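De : Nidia Condori
À : liste de l'atelier Pacheco
Date : 24 juillet 2025
Objet : Re: [pacheco-robots] Brullura, navigation en simulation, où on en est

Bonjour à tous,

Je réponds dans le fil pour que tout reste au même endroit. Je reprends le message de février en citation parce que plusieurs inscrits récents ne l'ont pas reçu.

> Bonjour la liste,
>
> Le châssis de Brullura roule. Les deux moteurs répondent, les encodeurs
> donnent des valeurs cohérentes, et la batterie tient une séance d'atelier
> complète. En revanche, dès qu'on lui demande d'aller d'un point à un autre
> de la pièce, il touche les pieds de chaise. Hier il a poussé un tabouret
> jusqu'au mur en continuant à se croire sur sa trajectoire.
>
> Trois questions avant d'aller plus loin :
>
> 1. Est-ce qu'on continue à régler ça sur le vrai robot, ou est-ce qu'on
> passe par un simulateur d'abord ?
> 2. Si simulateur, qui modélise la pièce ? Il faut du mobilier réaliste,
> pas des cubes gris.
> 3. Le bras : on le monte maintenant ou on attend que la base soit fiable ?
>
> Je penche pour le simulateur et pour attendre avec le bras, mais je ne
> veux pas décider seul pour tout le monde.
>
> L.

Sur la question 1, on est passés par le simulateur. Sur la question 3, on a attendu, et le bras est toujours dans son carton sur l'étagère du fond. C'est la question 2 qui a pris le plus de temps.

Au départ je voulais relever les cotes de l'atelier et tout reconstruire. J'ai abandonné après deux soirées. Notre local change toutes les semaines, et un modèle exact serait faux dès qu'on déplace l'établi. J'ai donc monté un intérieur meublé quelconque, une grande pièce à vivre avec un coin bureau et un coin salon. Le projet s'appelle Hundus dans le dépôt, dossier « scenes ». Les meubles viennent d'une bibliothèque libre. J'ai gardé les formes de collision détaillées pour les chaises et simplifié tout le reste.

Le coin bureau sert de banc d'essai pour l'évitement. Les chaises à piètement en étoile sont exactement ce qui posait problème en février : à la hauteur du télémètre, le robot ne voit que la colonne centrale, alors que les branches s'étalent au sol tout autour. Le planificateur calcule un passage qui existe pour le capteur et qui n'existe pas pour les roues.

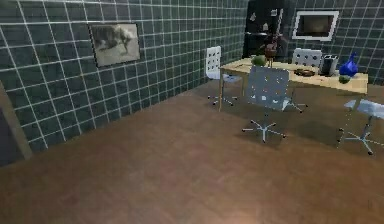 La première correction a été de gonfler les obstacles dans la carte de coûts. Ça marche, mais si on gonfle assez pour couvrir les branches, le robot ne veut plus passer nulle part. Il s'arrête à l'entrée du coin bureau et déclare l'objectif inatteignable. J'ai fini par fixer le rayon à 30 cm et par ajouter une seconde couche, alimentée par la caméra de profondeur inclinée vers le sol. La première couche s'occupe des murs et des gros meubles, la seconde de ce qui traîne bas. Les deux sont dans le même fichier de configuration, avec des commentaires.

Pour les essais, j'ai lancé une série de 2 000 trajets avec départ et arrivée tirés au hasard dans la pièce. L'ordinateur de l'atelier la fait tourner pendant la nuit sans affichage graphique. Les collisions qui restent ont presque toutes lieu en rotation sur place. Le robot arrive correctement près d'une chaise, puis tourne de 90 degrés pour repartir, et c'est l'arrière du châssis qui accroche. La forme déclarée dans la configuration était un disque, alors que le châssis est plus long que large. J'ai remplacé le disque par le vrai contour. Je n'ai pas encore relancé la série entière avec ce changement, donc je ne donne pas de résultat pour l'instant.

Deux remarques pour ceux qui veulent reproduire chez eux :

Le pas de temps du moteur physique doit rester celui du fichier fourni. Si vous l'augmentez pour aller plus vite, les roulettes se mettent à vibrer et les chaises se déplacent toutes seules de quelques centimètres. J'ai perdu une soirée à chercher une erreur de localisation qui venait de là.

La caméra simulée rend des images trop propres par défaut. J'ai ajouté du bruit et réduit la résolution pour me rapprocher de ce que donne la nôtre. Le script s'appelle bruit_capteur.py, il prend le niveau de bruit en argument. Sans ça, la détection est très bonne en simulation et mauvaise à l'atelier.

Passons au coin salon. Je l'ai ajouté après une discussion avec le groupe Lelevel, qui travaille sur une base roulante du même gabarit que la nôtre. Leur robot se perdait à chaque changement de revêtement. Chez nous, tout est en béton lissé, on n'aurait jamais vu le problème avant une démonstration chez quelqu'un. 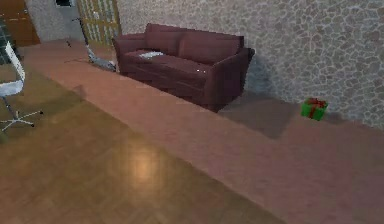
L'odométrie est le point faible de Brullura, on le sait depuis le premier montage. Les encodeurs supposent que les roues ne glissent pas, et cette hypothèse tombe quand une roue est sur une surface et l'autre roue sur une autre. J'ai donné au parquet et au tapis des coefficients de frottement différents, et je fais traverser la limite en biais. Le grand tapis rose mauve s'y prête bien, avec son bord qui coupe la pièce en diagonale : en approchant du canapé depuis la chaise de bureau, les deux roues ne le franchissent jamais en même temps. Le cap dérive à cet instant, puis la localisation met plusieurs secondes à le rattraper. Avec la centrale inertielle fusionnée, la dérive devient acceptable. Sans elle, le robot finit son trajet de travers et se présente mal devant l'objectif.

Le filtre de fusion est réglé pour donner plus de poids au gyromètre pendant les rotations et plus de poids aux encodeurs en ligne droite. C'est un réglage simple, fait à la main, et je suis preneuse si quelqu'un a une méthode plus rigoureuse. Les matrices de covariance sont en haut du fichier, on ne peut pas les rater.

Il reste aussi le problème des surfaces vitrées et des reflets. Le télémètre simulé traite une vitre comme un mur plein, ce qui est faux : le nôtre passe à travers une fois sur deux selon l'angle. J'ai commencé un modèle de capteur qui laisse passer une partie des rayons, mais il ralentit beaucoup le calcul et je ne l'ai pas mis dans la branche principale. Pour les reflets sur le sol, la caméra de profondeur réelle renvoie des trous. Je les imite en effaçant des zones au hasard, ce qui est grossier. Un vrai relevé avec notre caméra sur un sol brillant serait utile. Si quelqu'un a un parquet vitrifié chez lui et peut emprunter le boîtier une soirée, qu'il me réponde hors liste.

Côté matériel, voici ce qui a changé depuis février :

- Les roues d'origine ont été remplacées par des roues à bandage plus tendre. Elles accrochent mieux et s'encrassent plus vite.
- Le support de la caméra est réimprimé, avec une charnière et une vis de blocage. L'ancien bougeait à chaque arrêt brusque.
- L'alimentation du calculateur est séparée de celle des moteurs. Les redémarrages intempestifs ont disparu.
- La batterie n'a pas changé, 2 000 mAh pour la partie électronique, et un second bloc pour les moteurs. Merci de ne plus les charger sur la multiprise près de l'évier.
- Le bouton d'arrêt d'urgence est maintenant sur le dessus et coupe vraiment les moteurs. Avant, il coupait seulement la consigne.

Pour le bras, je propose qu'on garde la règle de départ : on le monte quand la base sait aller devant un meuble et s'y arrêter proprement. J'ai quand même laissé des petits objets sur la table et par terre dans la scène, pour que la partie vision puisse avancer en parallèle. La détection tourne déjà, elle confond encore beaucoup de choses entre elles quand l'objet est sombre sur fond sombre. Ne comptez pas dessus pour déclencher quoi que ce soit sur le robot réel.

Pour installer Hundus, il faut cloner le dépôt, lancer le script d'installation, puis ouvrir la scène « piece_complete ». Une carte graphique modeste suffit si on coupe les ombres. Sur mon portable, qui n'est pas récent, je travaille sans affichage et je regarde seulement les trajectoires enregistrées. Le script de lecture est dans « outils ». Les fichiers de configuration du robot réel et du robot simulé sont identiques à l'exception des noms de ports, et je tiens à ce qu'ils le restent. Si vous modifiez l'un, modifiez l'autre dans le même commit.

Ce dont j'aurais besoin dans l'immédiat :

- quelqu'un pour relire le contour du châssis, pied à coulisse en main, parce que j'ai mesuré avec les anciennes roues ;
- quelqu'un pour relancer la série de nuit avec ce contour, la clé du local est au clou habituel ;
- un avis sur le rayon de gonflage, que je trouve encore trop prudent le long des murs.

L. demandait aussi, dans un autre message, si on pouvait rendre le dépôt public. Je n'y vois pas d'objection, mais il faut d'abord retirer le plan de l'atelier qui traîne dans l'historique et vérifier les licences de deux meubles. Je m'en occupe après la série.

Je serai à l'atelier en fin de journée toute la semaine prochaine. Pour les questions de configuration, écrivez plutôt sur la liste que dans ma boîte, les réponses serviront à d'autres.

Nidia

--
Liste pacheco-robots
Pour se désinscrire, envoyer un message vide avec « désinscription » en objet.
Les pièces jointes de plus de 2 Mo sont refusées, passez par le dépôt.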